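4. What changed at the bench

Stela Vlad
December | 6 comments | 14 shares

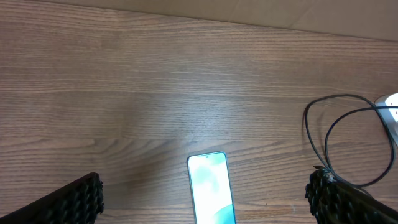 Figure 3. Handset on the bench between the two gripper fingers, screen lit, as seen from the wrist camera.

We come now to the part of the study that took up most of our time and, we freely admit, most of our affection, which is the daily life of the returns bench at Giltidgate after the Brevis arm had been put in. The earlier sections dealt with the layout of the workshop and with how the cell was paid for. In this one we try to stay close to the people who stand beside it, and to let their working day set the order of things.

Before the arm came, a returned handset at Giltidgate was picked up by hand between nine and fourteen times on its way from the post sack to the grading shelf. The bench staff had never thought of this as a number, and several of them were rather cross when we first read it out. Each of those small liftings had been an occasion for something else as well: a glance at the back glass, a thumb run along the edge, a word to the person at the next stool. The arm now takes over the carrying between the wake-up check, the screen check and the tray. The wake-up check, in which the handset is laid face up with its display on (Figure 3), is still watched by a person during the morning shift, and it was here that we did most of our sitting and listening.

The fingers have a knobbly inner face, and this surface came up in our talks far more often than we had expected. Staff called it "the tread". In the first weeks a smoother pair had been fitted and slim handsets would slide down in them, slowly enough that one could watch it happen and still be too late. The rougher pair was chosen by the bench itself, after an afternoon of trying things out with dead phones from the scrap bin, and people spoke of that afternoon with real warmth. One woman with eleven years at Giltidgate told us it was the only day in the whole business when she had been asked what she thought before the order went in. We heard versions of this from almost everyone, including two people who do not much care for the arm in any other way.

Over the period we followed, 314 handsets went through the wake-up check while one of us was present. Of these, 201 were carried on to the tray with no help at all. For the remaining 113 a member of staff stepped in, and the reasons were a mixed bag: a handset laid too near the edge of the reach, a screen that had gone to sleep, a case left on, or a lead lying where the fingers wanted to go. Leads deserve a word of their own. The bench has always had charging leads on it, looped wherever the last person let go of them, and nobody had ever needed to mind. A person simply reaches round a lead. With the arm in place, minding the leads became a job, done many times an hour and written down in no job description that we could find. We put this to the shift lead, who laughed and said she would have to add it under "other duties".

It seems to us that a good deal of the new work is of this kind. It is light, it is scattered through the day, and it falls to whoever happens to be nearest, so it hardly shows in the shift records kept in Manole, the rota software. Staff on the morning shift thought that perhaps 40 minutes went on it. The records gave it none. We would not like to press the point too hard, as a guess made over tea is only a guess, but the gap between the two was felt keenly, and it came up again when the targets were looked at.

There were gains too, and we should be sorry to pass over them. Sore wrists, which had been a steady complaint, were mentioned much less in our second round of talks. The daily target had been set at 200 handsets in the old arrangement and was left alone for the first months, a kindness that staff noticed and put down to the manager. Two of the bench hands moved across to the Resix repair line, one of them gladly. The other missed the chatter and asked to come back, and did.

The chatter itself is harder to write about. The stools were moved apart to make room for the cell, by no more than a couple of paces, and people now raise their voices to say the things they used to murmur. Some have given up saying them. Others have taken to standing together at the grading shelf just after eleven, when the first trays are full, and by the end of our visits this had become a fixed part of the morning. We turn to the afternoon shift, where the cell runs with one person looking after it, in Section 5.

Related items
Sorting by touch: grading work before the cell
Who moves the leads? Notes on unrecorded bench work
Setting targets after automation: the Giltidgate talks
Resix repair line, first report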